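Folding on the bed: notes on a flat surface that isn't flat

I have been folding laundry on beds for most of my adult life and have never written down how. A reader of the drying rack post asked why I don't use a table. The short answer is that the table is 28 inches deep and a bath towel is longer than that, so one end always hangs off and drags the rest with it. A bed has the area. What it lacks is stiffness.

The problem is the duvet. Press down to make a crease and the filling moves away from your hand, so the crease goes in soft and slightly curved. With a sheet alone on the mattress the effect is small. With a lofty duvet it is large enough that two T-shirts folded to the same width come out visibly different. I measured this in January with a batch of shirts and a steel rule, and the worst pair differed by 10 mm. On a shelf that shows.

There are two fixes. One is a folding board, and I own the Stidach, which works well on cotton and badly on anything with a hood. The other is technique. Pull the duvet tight toward the foot of the bed, lay the piece down, and smooth from the center outward with the flat of the forearm. Fingertips make local dents. The forearm spreads the load.

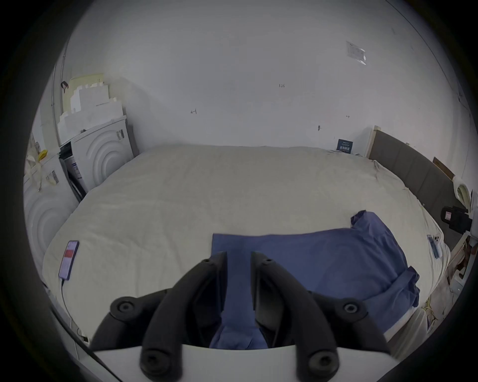 Jairo Mosquera
Writes and maintains this blog

A blue piece still in a rumple on a cream duvet is the usual starting condition. The duvet has its own soft wrinkles, and any wrinkle underneath will print through to the fold if you leave it there. I start with the raised corner. Lift it, let the cloth hang for a moment under its own weight, and lay it back down from the far side toward you. Most of the rumple comes out in that one movement. The rest takes two strokes of the forearm.

Phones are the other variable. A phone on the duvet makes a small depression, and cloth laid near it slides in. The one on the charger is worse — the cable lifts an edge of fabric and you don't notice until the second fold. Mine belong on the windowsill during folding. I manage this perhaps half the time.

On sequence, I fold in thirds lengthwise and then in half twice. Osamu Ikeda, who commented on the last post, prefers halves throughout and says it is faster. I tried his method on 200 folds, spread over several weeks, and he is right about the speed. The stack leans, though, with all the thick edges on one side. Alternating the direction of every second piece corrects it.

Weight matters less than I expected. My heaviest towel is 368 grams and folds more cleanly than the thin ones, probably due to the pile gripping itself. Thin polyester is the worst case on a duvet and I have no good answer for it yet. A sheet of stiff card under the piece helps a little — it also slides.

Next post will be on fitted sheets, once I have a method I can repeat.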